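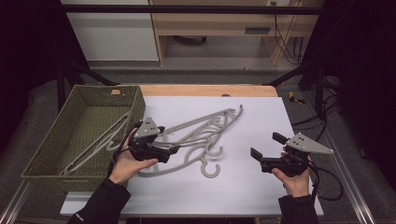 Fig. 1. Plastic hangers on a white board, with a single hanger in the woven basket.

Unit 4: Presence, Status and Delivery in Messaging Systems

Last week covered how a message gets from one phone to another. This unit covers the small signals around the message: the green dot, the ticks and the "typing" line. They look simple and they cause a large share of the traffic.

4.1 Presence

Presence is what the service tells other people about whether you are there. Most systems use a few states:

Online: the app is open and connected.
Idle: connected, but no input for a while.
Offline: no connection.

The server cannot see a person. It sees a connection, and it works out the state from that. A phone in a tunnel may show as online until the server gives up waiting.

The usual method is a heartbeat. The app sends a short packet at a fixed interval and the server resets a timer each time one arrives. Our teaching system, Lemma, uses an interval of 54 seconds and marks a user offline after 2 missed beats. A shorter interval gives a more accurate dot and a flatter battery.

4.2 Fan-out

When your state changes, everyone who has you in their contact list may need to be told. A user with 400 contacts who goes in and out of signal all morning can produce more presence traffic than message traffic.

Ways of cutting this down:

Send updates only to contacts who have the list open on screen.
Wait a few seconds before announcing a change, in case it reverses.
Let the app ask for the state when a chat is opened.

Memia does the last of these. Biranano does the first and the second together, and we will compare the logs in the lab.

4.3 Receipts

Keep these three apart in your written work:

Sent: the server has the message.
Delivered: the other device has it.
Read: the chat was open on the other device when the message was there.

"Read" does not mean that anyone read it. With several devices on one account, the system must also decide whose receipt counts. Lemma takes the first.

4.4 Group chats

Receipts in a group grow with its size. Tornstead stops showing individual read receipts once a group passes 600 members and shows a total instead.

Exercise for Friday

Draw the packets exchanged when user A opens a chat with user B, types, stops, and sends one line. Use Lemma's heartbeat settings. Mark which packets could be dropped without user B noticing. One side of A4, by hand is fine.

Reading: course pack, sections 7 and 8. Section 9 is optional.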